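Testanwender gesucht: Griff-in-die-Kiste-Paket "Cineck", Feldphase ab Juni

Kofler Automation sucht Betriebe und Einzelpersonen für die Feldphase von Cineck. Kurz gesagt: ein Nachrüstpaket fürs Bin Picking, also Greifer, Kabelführung, Kamera, Rechner und Software. Kommt an einen vorhandenen Sechsachser. Wir wollen wissen was im Alltag hängenbleibt, bevor das Ding in den Katalog geht.

Stand der Ausschreibung: 12.10.24. Bitte nicht auf die alte Fassung bewerben, da waren die Anschlusswerte falsch.

Wen wir suchen

Gruppe A: Betriebe mit eigenem Roboter. Metall, Kunststoff, Holz, egal. Hauptsache ihr habt Teile, die ungeordnet in Kisten liegen und die heute jemand von Hand rausnimmt. Stäbe, Profile, Rohrabschnitte sind uns am liebsten, da haben wir noch zu wenig Erfahrung. Kleinteile unter Daumengröße bitte nicht, dafür ist der Greifer nicht gemacht.

Gruppe B: Einzelpersonen, die bei uns am Standort Clutoncombe mitmachen. Ihr bekommt die Anleitung in die Hand, ein Handbediengerät dazu, und los. Einrichten, Kiste einmessen, Greifpunkte anlernen, Störungen quittieren. Wir sitzen daneben und schreiben mit. Vorkenntnisse: unterschiedlich erwünscht! Wir brauchen ausdrücklich auch Leute, die noch nie einen Roboter verfahren haben. Plätze in Gruppe B: 5.

Worum es beim Test geht

Lange Teile in einer Blechkiste. Klingt einfach, ist es nicht. Teile liegen übereinander, Teile liegen an der Wand, der Greifer muss schräg rein und darf mit dem Kabelpaket nirgends hängen bleiben. Genau da wollen wir Rückmeldung. Wie lang braucht ihr bis zum ersten Griff? Wo versteht ihr die Anleitung falsch? Welche Meldung sagt euch gar nichts?
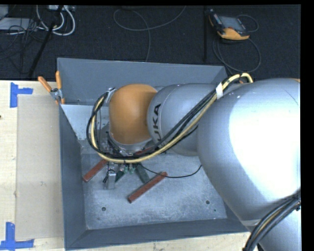
Griff in die Kiste, lange Teile, KUKA-Arm mit außen geführtem Kabelpaket.

Die Kabelführung ist übrigens ein eigener Punkt im Fragebogen. Außen am Arm verlegt, Schlaufe am Handgelenk. Gibt Pro und Contra, wir hören uns beides an. Wer eine bessere Idee hat: Skizze reicht, muss nicht schön sein.

Was im Paket ist (Gruppe A)

- Greifer mit Adapterflansch
- Kabelpaket, Länge nach Armtyp, bitte Maße mitschicken
- Tiefenkamera mit Halter
- Industrierechner, Software vorinstalliert
- Anleitung auf Deutsch, englisch auf Anfrage
- Telefonhilfe zu unseren Bürozeiten

Nicht dabei: Roboter, Steuerung, Schutzzaun, Kisten. Risikobeurteilung für die Zelle macht ihr selbst bzw. euer Integrator, wir liefern die Unterlagen zu unserem Teil. Ohne gültige Risikobeurteilung wird nicht angefahren, da gibt es auch keine Ausnahme.

Ablauf

Gruppe A: Leihstellung 4 Wochen. Aufbau machen wir gemeinsam bei euch, ein Tag, manchmal anderthalb. Danach läuft das Paket im normalen Betrieb mit. Einmal pro Woche ein kurzes Telefonat, dazu schickt ihr uns die Logdateien (Knopf in der Software, eine Datei, fertig). Am Schluss Abbau und ein Gespräch mit allen, die damit gearbeitet haben. Bitte auch mit der Spätschicht.

Gruppe B: ein Termin, etwa 5 Stunden mit Pause. Mittagessen geht auf uns. Es wird Ton aufgezeichnet und der Bildschirm mitgeschnitten, Gesichter nicht. Einwilligung kommt vorab per Mail, bitte unterschrieben mitbringen. Sicherheitsschuhe stellen wir, Größe bei der Anmeldung angeben. Lange Haare zusammenbinden, keine Ringe, keine weiten Ärmel.

Was ihr davon habt

Gruppe B bekommt 200 Euro pauschal plus Fahrtkosten zweite Klasse. Überweisung nach dem Termin, dafür brauchen wir eine Rechnung oder das Formular aus der Einladung.

Gruppe A zahlt für die Leihstellung nichts. Transport übernehmen wir, Versicherung läuft über uns, solange das Paket an der vereinbarten Zelle bleibt. Wer danach kaufen will, bekommt den Einführungspreis. Kaufpflicht besteht keine.

Voraussetzungen Gruppe A

Sechsachser mit freiem Flansch, Steuerung mit Feldbus oder Ethernet. KUKA ist am besten erprobt, andere bitte vorher anfragen, Waltraud Eder hat die Liste der Schnittstellen. Druckluft in der Zelle. Kisten mit festen Wänden, Gitterboxen gehen derzeit noch nicht zuverlässig. Eine Ansprechperson, die den Roboter wirklich kennt und in der Testzeit nicht im Urlaub ist.

Voraussetzungen Gruppe B

Mindestens 18, Deutsch so gut, dass eine technische Anleitung lesbar ist. Keine Mitarbeit bei einem Greiferhersteller. Das wars schon.

Bewerbung

Formlos per Mail, Betreff "Cineck 916", sonst landet es im falschen Postfach. Bitte rein:

- Gruppe A oder B
- Name, Ort, Telefon
- bei A: Robotertyp, Steuerung, zwei bis drei Handyfotos von Kiste und Teilen, Gewicht des schwersten Teils
- bei B: kurz was ihr beruflich macht und ob ihr schon mal mit Robotern zu tun hattet, Schuhgröße

Kein Lebenslauf, kein Anschreiben. Wir melden uns bei allen, auch bei Absagen, kann aber etwas dauern weil wir das neben dem Tagesgeschäft machen.

Fragen zur Technik und zu den Schnittstellen: Waltraud Eder
Fragen zu Terminen, Geld, Einwilligung: Aurelia Stöckli
Englischsprachige Anfragen: Zhuoran Fang

Am Standort Clutoncombe bitte am Tor 4 melden, nicht am Haupteingang. Parkplätze sind knap, lieber mit dem Bus kommen.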